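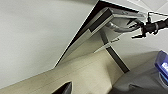

Wrist view, left arm, parked pose. Table edge and wall, other arm's gripper top right.

Ticket: wrist view drifting between sessions, Dinell cell
Opened by: Daniyal Niazi
Status: open, waiting on Kandpal
Priority: was low, now medium

Problem
Left wrist view doesn't match the reference any more. Same parked pose, same joint readings, but the table edge comes out at a different slant from the one in the November set. Found it while sorting the last batch of 400 demos for the pick-and-place task. Training run on Urmont looked fine up to then, so no idea how far back it goes.

What I expected
Parked pose gives the same view every time, within a hair. That's the whole point of having a parked pose.

What I get
Tilt is always steep in this pose, thats normal, don't log it as the fault. The fault is the few degrees on top. Finger tip still shows at the bottom edge but further right than in the reference.

Tried so far

09:10 Restarted the recorder. No change.

09:25 Re-homed left arm, parked it again. No change. Joint readings agree with the log to the last digit, so I don't think it's the arm.

09:40 Checked whether the recorder was cropping or rotating. Settings same as the backup copy. Loaded the backup anyway. No change.

10:15 Swapped left and right feeds in the config in case they'd got crossed. They hadn't. Swapped back. Lost one take doing this, marked it bad.

10:50 Pushed the camera housing gently with a finger. It moves. Not much, but it moves. Lower screw turns without biting.

11:05 Tightened what I could, recorded 12 short takes, parking between each. First few match each other, then it starts creeping again. Worse after fast moves.

11:30 Took the mount off. Thread in the lower hole looks chewed. Put it back with a longer screw from the spares tin — holds for now but I wouldn't trust it over a full session.

So: mount, not software. Pretty sure.

Knock-on for the data
Don't delete anything yet. The arm motions are good, only the left wrist view is off. Grotodach lets us tag per camera so I've tagged the batch "left wrist suspect" and left the rest alone. Anyone pulling the batch for training, please filter on that tag or drop the left view.

Would like to know if we can work out the offset per take from the parked view at the start. The table edge is a good straight line to measure against, and it's in every take. If that works we keep most of it. If not, it's up to 50 takes to redo for the small-parts task, the others can live without the wrist view.

Needed from Kandpal
- new mount, or the thread repaired
- word on whether the right arm's mount is from the same lot
- the proper torque for that screw, the sheet only gives the base bolts

Also could someone add a check at session start: park, grab one view, compare with reference, refuse to record if it's off. Would of caught this in December instead of now.

Update 14:20
Longer screw still holding after a slow session. Not running fast moves on the left arm until the part comes. Right arm fine, carrying on with that one.

Update 16:45
Kandpal replied, mount is going out with the next parcel. Nothing yet on torque, have asked again. Leaving ticket open.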